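Letters to the Mill Room, and a Thank You

When we asked back in April whether anyone still had letters from the old Garside mill days, I thought we might get a shoebox or two. Well! We have had boxes and biscuit tins and one very heavy suitcase, and by the time Stepan Tkachuk had finished logging everything we had 385 letters, plus postcards, ration books, and a recipe for plum cake that I have now made twice. Thank you, all of you, for trusting us with them. I know it isn't easy to hand over your grandmother's handwriting to a person behind a folding table.

The letters run mostly between families in Clodside and relatives who had moved away for work, and what strikes me reading them is how much of it is weather and shoes. Somebody always needs shoes. There is a lovely run between two sisters who argue for the better part of a year over a borrowed coat, and the coat never does come back as far as we can tell (if you know how it ended, please write in). Krisztina Sipos has been working through the ones in Hungarian, and she tells me the spelling gets wilder the happier the writer is.

Typing up has been slower than we hoped. Some of the pencil has faded badly, and people used to turn the page and write right across their own lines to save paper, so a single sheet can take a whole evening. We have 200 letters typed and checked so far. If you have a bit of patience and decent reading glasses, we could certainly use you. 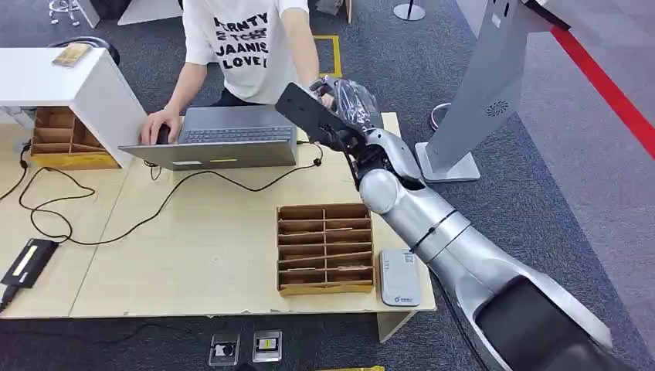 Mouse in one hand and the laptop open on the table.

Once the typing is done, the plan is a small book, with Forough Asadi doing the layout as she did for the Fletance walking guide – and wasn't that a handsome thing. We are hoping to print it in time for the winter fair. Gianni Mancuso has offered to read a few of the letters aloud that evening, and if you have heard Gianni read anything at all, even the parking notice, you will want a seat near the front.

A word about originals. Every letter goes home to the family it came from unless you have told us you'd like it kept in the Mill Room. If you dropped something off and have moved since, do let Percy Pacheco have your new address, as we have 5 envelopes ready to go and no idea where to send them. He is at the desk most mornings and the kettle is usually on.

And please keep looking in those attics. We would especially love anything from the dye house, which hardly gets a mention so far, or any photographs with names on the back.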